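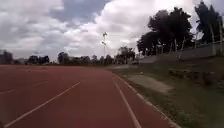 How Jollo Learned to Follow a Line

Hi! I'm Femi Okoro, and I build robots in a shared workshop in Vedstead. It used to be a bakery, so on rainy days it still smells a bit like toast. I have one bench, two shelves and a drawer full of screws that never seem to be the size I want.

My newest robot is called Jollo. Jollo has four wheels, a battery, a little computer and one camera. Its job sounds easy. It has to drive along a running track without wandering off. You could do that with your eyes half shut, but for a robot it takes a lot of work!

What does a robot see?

When you look at a running track, you know right away what it is. Jollo doesn't. A camera picture is really a big grid of tiny colored dots, and each dot is just a few numbers to the computer. One set of numbers means brick red. Another means white. Jollo has no idea that the red part is for running on, or that grass is nice to sit on.

So I wrote a program (that's a list of instructions for a computer) that hunts for white dots next to red dots. If it finds lots of them in a long row, it says, "I bet that's a line!" Then it works out which way the line is going.

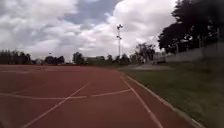
Sometimes one line crosses another, and then Jollo has to choose. My first program picked whichever line looked brightest. That was a bad rule. On the workshop floor, where I'd made a practice track out of tape, Jollo turned at every single crossing and bumped into the broom cupboard. Now it has a better rule — stick with the line that points most nearly the same way as the one you were already following.

Clouds are white too, of course, and so are some walls. I fixed that one by telling Jollo to look for lines only in the bottom half of its picture. Try it yourself next time you're outside. Look straight ahead and notice how much of the ground is in the lower part of what you can see.

Why do the lines squeeze together?

Lanes on a track stay the same width all the way along. But from where you stand, they seem to get skinnier and skinnier until they almost touch. Grown-ups call this perspective. Jollo uses it as a clue! If the lines squeeze together straight ahead, it keeps going. If they lean off to one side, it steers that way a little.
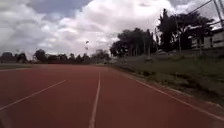 Teaching with pictures

I also gave Jollo 2,757 pictures to practice on. I went through them and marked where the lines were, 20 at a time, with a cookie after each batch. (I got through a lot of cookies in February.) I threw out 665 because I'd marked them when I was sleepy and put the lines in silly places.
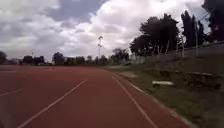

The track curves to the right, with grass on the inside.

Curves are still the hardest bit. If Jollo steers too late it drifts wide, and if it steers too much it wiggles like a worm. I'm changing one number in the program at a time and writing each change in my notebook, so I can go back if I make things worse. Next on my list is a softer set of wheels, and after that, a better lid for the battery box.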